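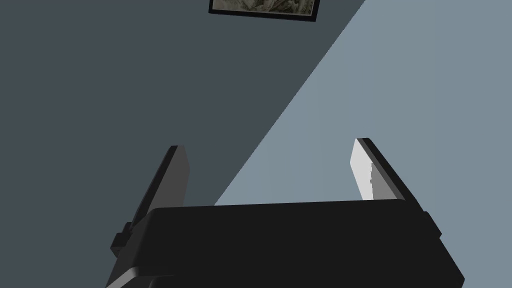 Clarlow Linen Tea Towel, Set of Two

I've been selling these for three years now and I still get a little excited when a new box comes in. They're woven for me by Hiebert, a small mill that mostly does tablecloths, and Kirsten Sawatzky over there picks the stripe colors with me every spring (she likes mustard more than I do, so there's usually a mustard).

The towels are 100 percent linen. Straight out of the package they feel kind of stiff, almost papery, and I know some of you have written to ask if yours were supposed to be like that. Yes! Give them three or four washes and they go soft and floppy and start drinking up water like crazy. Mine at home are so old the stripes have faded to nothing and I like those best.

Each towel is 18 inches wide and 28 inches long, with a cotton hanging loop sewn into one corner. The loop used to be on the short side, in the middle, and Dayana Huerta talked me into moving it after hers kept sliding off the hook on her oven door. It hangs a bit crooked now but it stays put.

Colors right now:
Oat with blue stripe
Oat with mustard stripe
White with brick red stripe
Plain gray (back in September)

Washing: warm water, regular detergent, no fabric softener. Softener leaves a coating on linen and then your towel just pushes the water around the plate. You can tumble dry on low, though I hang mine over the back of a chair and pull the edges straight while they're damp. Expect a little shrinkage the first time, mostly in the length. Wash the brick red separately once or twice — I learned that one with a white shirt.

People ask about ironing. I don't. Xóchitl Cisneros irons hers and puts them in a drawer in a neat stack, and they look wonderful, so go ahead if that's your thing.

The set is $34 and ships in a flat paper sleeve with no plastic. I had 300 sets made this round and the mustard goes first every time, which Kirsten will be very happy to hear. If you want more than ten sets for a wedding or a restaurant, send me a note before you order and I'll check what's on the shelf.

Returns are fine within a month as long as they haven't been washed. Matching napkins are on the Modum page, same linen, slightly lighter weave.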